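The first time I took the night train with my kids, I packed for a small expedition and used maybe a tenth of it. Six trips later I've got one backpack per person, a bag of food and a much better attitude, and I would pick a sleeper over an early flight any day of the week.

Let's start with booking, where most families lose their nerve. Get the whole compartment if you can stretch to it. Yes, it costs more, but you can shut the door, put everybody in pajamas by 7 and stop apologizing to strangers about the singing. On our trip in June I waited too long and we ended up split across two cars, me with the little one and my husband with the big one, texting each other from our bunks like teenagers. Never again!

Bunks next. My older son calls the top one before we've even left the house, and I let him have it, but I climb up first and check that the safety strap clips in properly. The little one sleeps on the bottom with me, feet toward the door. Bring your own pillowcase from home (unwashed, trust me on this). It smells like bed, and that did more for us than any bedtime story.

Food is easy if you keep it boring. Cheese sandwiches, cucumber, a bag of pretzels, more water than you think. The dining car is fun for a hot chocolate, but the line gets long right after departure, so we go late and make it the treat before brushing teeth. Do the teeth while the train is standing at a station. You'll thank me.

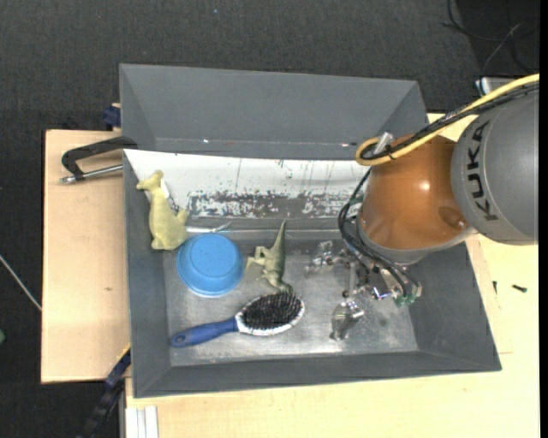 Nurhan Güler wrote to me after my last column to say she skips the dining car completely and does a picnic on the bottom bunk instead, with a towel spread out for the crumbs, and that her girls now ask for "train dinner" at home. I'm stealing the towel.

As for sleep, lower your hopes a little. Mine were up at the border both times, noses on the window, watching a man in a bright vest walk along the tracks with a flashlight. I was annoyed for a minute and then I got up and watched too. They napped the next afternoon on a park bench, one on each of my legs, and I ate both their ice creams before they melted.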